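Planning the Equipment for a Two-Arm Clothes Folding Station
Project report, second half
Sena Nartey, Seidu Baidoo and Noeline Tautahi
Project advisor: Cinzia Caruso
Handed in 10th February

When the three of us signed up for this project we thought we would spend most of our time on folding, and we have certainly done a lot of it, but a good part of the work has been spreadsheets, price quotes and long friendly arguments over what we need to own and what we can go on borrowing. The department asked us for a buying plan that next year's group can pick up in June without starting from scratch. We have tried to write it the way we would have liked to read it ourselves, with the dull parts left in.

The arms are already paid for, so this report covers everything that goes with them: fingers, wrist cameras, cables, the surface we work on, the clothes, and the spares cupboard (a shelf, at present, but we have hopes for it).

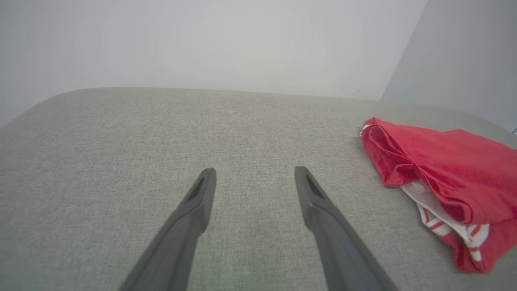

3. FINGERS AND WORK SURFACE

We started here, as the fingers are what touch the clothes and every other choice seems to lean on them. The fingers we use now are dark and fairly slim, with a narrow slot near the tip, and we like them. They get close to a soft surface, and a person used to the controls can pick up one layer of cloth with a bit of patience. What we don't like is having so few. We asked two suppliers for prices. Ovard will sell a single pair, and Clostamport only sells boxed sets, a little cheaper per pair but with adapters we have no use for. Seidu made the case for the boxed sets very well and we still voted against him, mostly on account of the shelf.

Our recommendation is to buy single pairs from Ovard at $76 each, one pair for each gripper and the same again as spares. Please order them together. Shipping was the same for one pair as for four when Noeline asked.

The surface took longer than it deserved. We priced a proper height-adjustable table from Annan at $1,233, and it is a lovely table, and we all went and leaned on it in the showroom. For folding, though, we keep coming back to gray upholstery. The fabric gives a little under the fingers, and a shirt tends to stay where it is put, which a slick tabletop won't promise you. A fabric-covered pad over an ordinary table would get us most of the way, and we have put that in the plan at $149. The Annan table stays on the wish list, with our love.

4. CLOTHES

Clothes were the part of the budget we guessed worst. Our first draft had a single line for "shirts" and no thought at all for what kind. Trims, big prints and sleeves in a different color from the body all make a shirt easier or harder to keep track of, for the person at the controls as much as for the cameras, and a drawer full of plain white tees would have taught us very little.
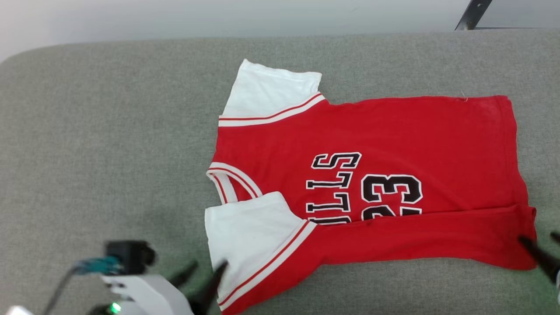 Ama Darko, who ran the costume store at her last college, went through our list with us one afternoon and was very kind about it. She told us to buy secondhand, to mix sizes, and to wash everything before first use so that the stiffness is out of it and any shrinking is over with. We have followed her on all three. We would also set aside a little for replacing clothes during the year, as hems get pulled and prints crack with so much handling. Sena keeps a small notebook of which items are getting tired, and it should be handed on with the rest of our files.

5. CABLES AND SPARES

We suggest buying 2 spare camera cables from Tatent before the group does anything else. They are the cheapest item in the whole plan and they had the longest wait. Ask for the longer length too, even if the short one looks fine on paper. An arm reaching across to the far side of a shirt uses up more cable than we had drawn, and we had to redo that page of the plan.

Labels for both ends of every cable can come out of the stationery money. Cinzia has already said yes to this.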